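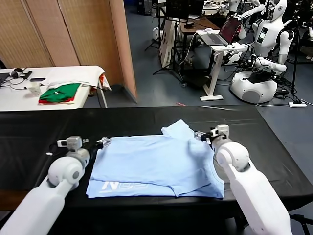 Page last changed: July 31, 2024

Folding station tips: recording T-shirts with two arms

These are the working notes for anyone recording folding examples at Kurkton. Teodor Bratu wrote the first set and Rhodri Llewellyn has added to them. If you find a better way of doing something, tell one of them and it will go in.

The cloth

Use the black cloth for pale shirts. A light blue shirt shows up well against it and so do the creases. For navy and dark grey, swap to the cream cloth in the Dafis crate. Pull the cloth tight before you start and clip it under the table. A ruck in the cloth will catch a fingertip and drag the whole shirt with it.

Go over it with a lint roller between batches. Pick up paper scraps and loose threads by hand, as the roller tends to push them about.

Getting a shirt ready

Wash new shirts twice before using them. The stiffness from the shop makes them fold far too easily, and the system then does badly on anything soft. Don't iron. We want ordinary creases.

Cut out swing tags and any long care labels. Leave printed logos alone. A print on the chest or near the hem is useful to have in the set, but the fingers can slip on a thick one, so take hold of plain fabric beside it.

Start each shirt differently. Drop it from elbow height, turn it a quarter, tuck a sleeve under. If every recording begins with a neat flat shirt, that is all the system will learn to deal with.

Folding

Lower the fingers until they just touch the cloth, then close. Coming in from the side pushes the fabric away from you.

Use one arm to hold and the other to move. Pin the body of the shirt near the shoulder, bring the sleeve over, let go, then smooth it down. People new to the job try to move both arms at once and end up with the hem under the collar.

If you miss a pinch, carry on and try again in the same recording. One or two misses are fine and worth keeping. If you have missed the same pinch more than that, stop and mark it as failed.

Take your time with the last fold. Rushed endings are the commonest fault we find on review.

Keeping a steady pace

A good session is 28 folds with a break in the middle. After that, hands get tired and the movements turn jerky. A T-shirt should take roughly 18 seconds per fold once you are used to it, but don't chase the clock.

Looking after the fingertips

Wipe them with a dry cloth at the start of each session. Fluff builds up in the corners and an old toothbrush gets it out. Check for burrs by running a bit of old tights over the metal. If it snags, use the fine Kastholm file, lightly.

Naming and saving

Write the shirt colour, size and your initials in the Dastov sheet before you press record. The blue set stood at 711 good recordings when this page was changed. Failed ones go in their own folder. Please don't delete them.

Shirts go back in the basket unfolded.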